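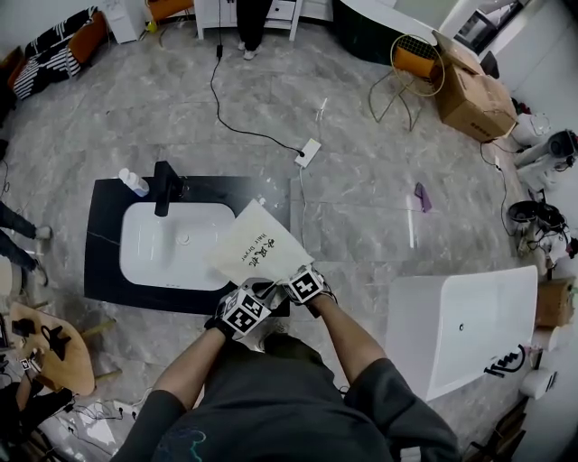
Hotel Extras: Questions We Keep Getting

Do I need to pack my own hair dryer?
Probably not, but I wouldn't trust the booking page. "Hair dryer in room" can mean a decent one in a cloth bag or a wall unit with the force of a tired sigh. If your hair matters to you on this trip, call the front desk and ask for the wattage. If they don't know, you have learned something.

Is the "resort fee" ever optional?
Rarely. Hotels say it covers the pool, the gym and local calls. Who is making local calls? Ask for it to be taken off if the pool is closed. Readers report this works now and then - more often in February than in summer.

Are the star ratings worth anything?
Depends who handed them out. Some countries inspect. Elsewhere the hotel more or less picks a number it likes. I stayed at the Murus, four stars by its own count, and the elevator had been out since Tuesday.

You have 2,266 reader reports on file. Can't you just rank the hotels?
We get asked this a lot. People write in when they are furious or on their honeymoon, and a ranking built on that would be junk. We use the reports to spot repeat complaints and leave it there.

Should I join the loyalty program?
If it's free, fine. Use a spare email address. Hurier promises a free night after 13 stays, which sounds good until you read the blackout dates. Celina Adamczyk, who edits this page, has been a member for years and has used the free night once. It was next to the ice machine.

What about "eco" cards that let me skip housekeeping?
I'd like to believe in them. Ask what you get back. At the Wasilewska it was a $2 drink voucher, not valid at the bar after 8 p.m.

Is late checkout really free if I ask nicely?
Sometimes. Ask the evening before, in person, and get the name of whoever said yes. Dreltusov charged one reader $20 for an extra hour that the morning clerk had waved through.

Do you take money from any of these hotels?
No. We pay for our rooms and keep the receipts. You are welcome to be suspicious of that too - write in and we'll send you copies.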